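Review: the Dusell hand mill for home brewers
By Siu-fong Man
June
375 shares | 3 comments

I crushed my own malt for years with a second-hand two-roller mill that came in a box of bits from another brewer. It worked well enough until the adjusting screws wore and the gap started to drift in the middle of a batch. One end of the rollers would be crushing properly and the other end would be letting whole grains through. When my efficiency dropped three brews in a row I gave up on it and bought the Dusell, which is a three-roller mill with a hopper, a base board and a crank handle.

It arrived part assembled. The rollers were already in their frame, and I had to bolt on the hopper and fix the whole thing to the board. The instructions are a single folded sheet and the drawing for the hopper shows the bolts going in from the wrong side. If you follow it you will find the heads foul the handle. Put them in from the inside and there is no trouble.

The board is meant to sit on top of a bucket. It fits my 30 litre fermenting buckets without rocking, but on a narrower one it overhangs and wants to tip when you lean on the handle. You could clamp it to a worktop instead, as long as there is room underneath for something to catch the grist.

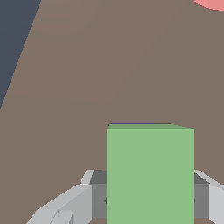
A flat surface.

The gap is set with a dial at each end. The dials click, and the clicks are firm enough that they don't move while you are milling. That alone makes it better than my old one. There are numbers on the dials but they don't match any real measurement, so I used feeler gauges the first time and wrote the settings on a bit of tape on the side. Check both ends. Mine was slightly tighter on the left as it came out of the box.

I have now put five batches through it. The first was a plain bitter, mostly pale malt with a little crystal. The crush was even, the husks were mostly whole and there was less flour than I am used to. The sparge ran clear after a couple of jugs. I got 3 points more gravity than the same recipe gave me last year, though I would not put all of that down to the mill, as the malt was from a new sack.

Wheat was harder work. The grains are small and tough and at the normal setting a fair number came through untouched. I closed the gap by two clicks and ran it again, and it was fine, but my arm knew about it. Rye was the same. If you brew a lot of either, think about driving it with a drill. The shaft will take an ordinary chuck once the handle is off. Run the drill slowly - at full speed the grain goes through too fast and the crush suffers. 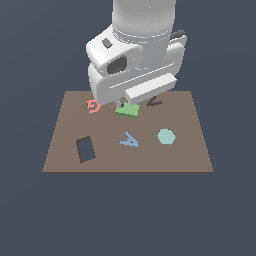 Picture: Virton

Oats went through badly. Naked oats were all right, but the ones with husks bridged in the hopper and I had to keep poking them down with a spoon handle. The sides of the hopper could do with being steeper.

For comparison, Riku Sakamoto from our brew club lent me his Enus for a weekend. It is a two-roller mill and costs a good deal less. On pale malt I could hardly tell the two grists apart. On wheat the Dusell was clearly better, and it needed fewer passes. The Enus is lighter and easier to store, and its hopper empties more cleanly. Against that, the handle is short and you have to work harder for the same amount of grain. Riku has had his for four years and has only replaced the handle grip.

The Dusell hopper holds enough for half of one of my usual batches, so I fill it twice. An extension is sold separately. I haven't bought it.
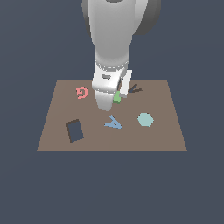
Cleaning and care

Don't wash it. The rollers are plain steel and will rust. I brush mine down with a dry paintbrush after each session and tip it upside down to get the dust out of the corners. A bit of husk always gets stuck behind the third roller and you need something thin to hook it out. The bearings are sealed and the sheet says they need nothing doing to them.

Keep it away from where you ferment. Malt dust carries plenty of bacteria and you don't want it drifting into an open bucket. I mill in the garage and brew in the kitchen.

Worth buying?

If you brew once or twice a year, get your malt ready crushed and save the money. If you brew every month and mostly use pale malt, the Enus will do the job. The Dusell makes sense for people who use wheat and rye, or who buy by the sack. I am keeping mine, but I would like a better hopper and a correct drawing.

768 views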